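Applies to the Brelteser countertop water distiller, all Lono-series boilers. Last revised May 29, 2022.

## 4. Descaling the boiler

Minerals left behind by tap water build up on the boiler floor as a tan or gray crust. Descale when the crust covers the heating plate, or when the DESCALE light stays on after a run. In hard-water areas this may be after every few runs.

**You will need**

- One packet of Cetasen descaler (part 2657), or plain food-grade citric acid
- A soft sponge
- A measuring jug
- Clean, dry bottles for the next batch

> **CAUTION:** Unplug the unit and let it cool before you open the lid. The heating plate stays hot long after the fan stops.

> **CAUTION:** Do not use bleach, or any cleaner that contains bleach, with citric acid. The mix gives off harmful gas.

### 4.1 Procedure

1. Lift off the condenser lid and set it upside down on a towel. Do not rest it on the fan cord.
2. Pour out any water left in the boiler. Keep the cord socket dry.
3. Fill the boiler with tap water to the lower line.
4. Add the descaler. If you are using loose citric acid, add two level tablespoons.
5. Leave the lid off. Plug in the unit and press DESCALE. The plate warms the water without boiling it and switches off after 22 minutes.
6. Unplug the unit. Let the water cool, then wipe the floor and walls with the sponge.
7. Empty the boiler and rinse it twice.
8. If crust remains, repeat from step 3. Do not scrape it with a knife or steel wool -- scratches in the plate hold scale and make the next cleaning harder.
9. Refit the lid and run one short batch. Throw this batch away.

**Note:** A rainbow or bluish stain on the plate is normal and does not affect the water.

### 4.2 Charcoal sachet

Fit a new sachet in the spout after each descaling. Rinse it under the tap first, or the first cupful will carry black dust. Spare sachets keep best in a sealed bag.

### 4.3 Storing distilled water

Glass is preferred over soft plastic, which can pass a taste to the water. Wash the bottles, drain them upside down, and let them dry fully before filling. Leave a little air space below the stopper. Label each bottle with the date, and keep it out of direct sun.
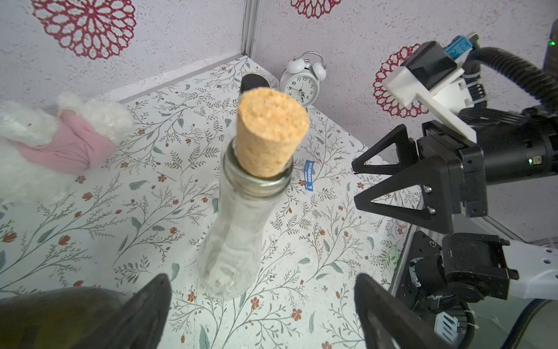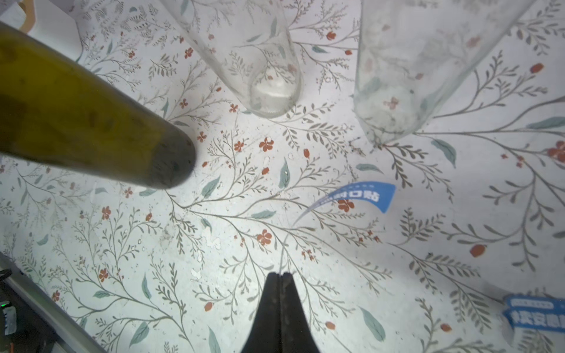
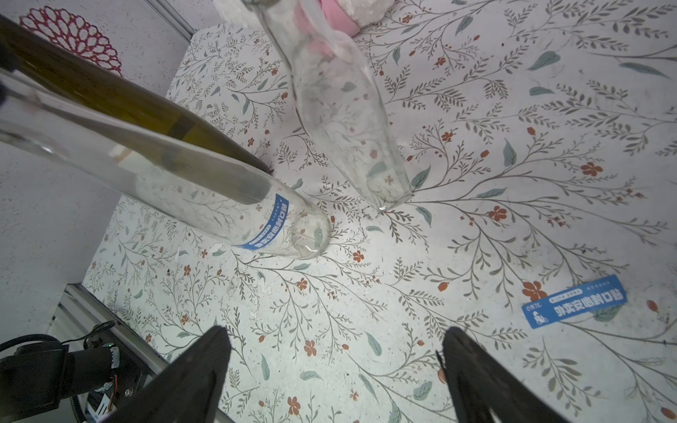 Hanne Steinarsdóttir: Step 9 was missing from my printed copy, and my first batch after descaling tasted sour. I ran a second one and it was fine. It would help to have the part about throwing the batch away on the lid label too, next to the fill line.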